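Cetalside Newsletter, February
From the workshop: comparing two hand-held grippers

For most of the winter we have been collecting demonstrations with the Nundo, the hand-held gripper we bought when the project started. It has served us well enough, but the fingers wear quickly and the grip gets vague on thin parts. In January we borrowed a pair of Grullport units to see if a change was worth the money and the retraining. The trial was set up by Pallavi Ahuja, with Hubert Bielecka handling the tracking software and the logs.

The test itself was simple. An operator works at the white table with a gripper in each hand and moves small parts from one spot to another. Some parts are stiff and easy to pinch. Others are thin, or have to be picked up from an awkward side. Each operator did the same tasks in the same order with both makes, and a task was scored as done only if the part ended up where it was supposed to be and the recording was usable from start to finish.
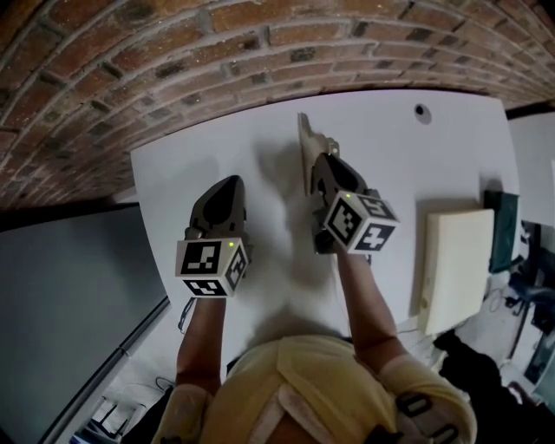
Why do the grippers need markers on several sides?
The tracking cameras have to find the gripper at whatever angle the operator's wrist happens to be, and a marker on one flat face drops out of view as soon as the hand turns. With codes on several faces, at least one is usually readable, and the software can work out the position from that.

We recorded 295 attempts over the trial. Of those, 48 had to be thrown out, mostly for lost tracking, and the losses were split fairly evenly between the two makes. That was a little disappointing. Hubert had expected the Grullport to do better, given its newer mounts. He traced most of the bad recordings to operators crossing their forearms, and that will happen with any gripper. We have added a line about it to the operator notes.

On grip, the Grullport was the better tool. Thin parts that slid out of the Nundo's fingers mostly stayed put, and operators needed fewer second tries. On stiff parts we saw no real difference. The Grullport is heavier toward the front, though, and two of the operators complained of sore wrists by the end of a long session. Pallavi has cut sessions with it to two hours, with a break in the middle.

Cables were the other complaint. They pull at the hand when the operator reaches across the table, and on one afternoon a connector came loose three times before we taped it. A longer lead clipped at the elbow helped.

We also looked at the cameras on the grippers themselves. A wide lens takes in a lot of the room along with the work, and that is useful to Hubert, who uses fixed features such as walls and shelves to check the tracking after the fact. The price is heavy bending toward the edges, so straight lines come out curved and have to be corrected before the footage is any good for measuring.
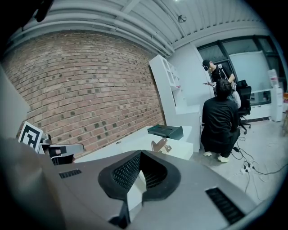 How often does the lens correction have to be redone?
We redo it whenever a camera has been taken off its mount or a gripper has been dropped, and otherwise once a month. It takes a few minutes with the printed calibration sheet. The sheet has to be kept flat, so please don't roll it up.

All recordings from the trial went through Mạch, our own controller software, which was updated in December to accept both makes. Switching between them still means a restart. Hubert is working on that and hopes to have it fixed by the end of the month.

As for what happens next, we plan to keep the two Grullport units through the spring and use them for thin parts. The Nundo stays in service for everything else. We have asked the supplier about a lighter front shell, and if one is available Pallavi will run the wrist comparison again with the same operators. Anyone who would like to take a turn as an operator can sign up on the sheet by the workshop door. Training takes one morning, starting at 9:30.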